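Kershaw canteen workers vote on action over cut hours

Workers in the canteens at Kershaw will vote in February on taking strike action. The company that runs the kitchens, Denik, wants to cut the paid week for most of the staff and to stop paying for the meal break.

Denik sent the new contracts home by post and gave people two weeks to sign. Many of the workers did not sign. They say the work stays the same, only the pay for it becomes smaller.

"I start at 5 a.m. and I am on my feet until the last tray is clean," Amber Haslam, a cook at the main site, told the newsletter. "Now they tell me that my 90 minutes of cleaning should fit into 60. I asked the manager to show me how. He did not answer."

The union has 933 members in the Denik kitchens, and over 100 of them joined after the letters came. Colin Rowbotham, the branch secretary, said that the company refused three times to meet with the union. A fourth date was offered, but it was only for an "information session" where no questions could be asked in advance.

Denik says that fewer people eat in the canteens and that the cost of food is higher. Members answer that the company won a new contract at Imness last fall and is hiring managers there - so there is money, but it goes to other places.

The ballot papers go to home addresses. If you moved recently, please tell the branch office your new address before the end of the month. Members who are off sick or on parental leave have the right to vote too.

Messages of support can be sent to the branch, and a collection for the hardship fund is open at all sites.
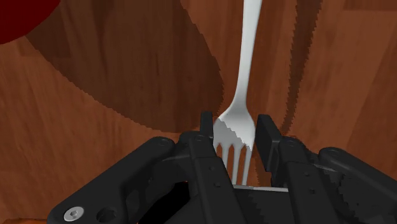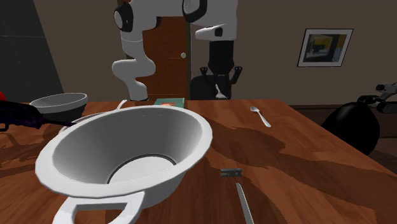

A fork and a white pot, both on a wooden table.

Horna drivers accept new offer

Bus drivers at Horna have accepted an improved offer on night pay. The first offer was rejected in the fall. The new rate will be paid from the next pay period, and talks on the rest rooms continue.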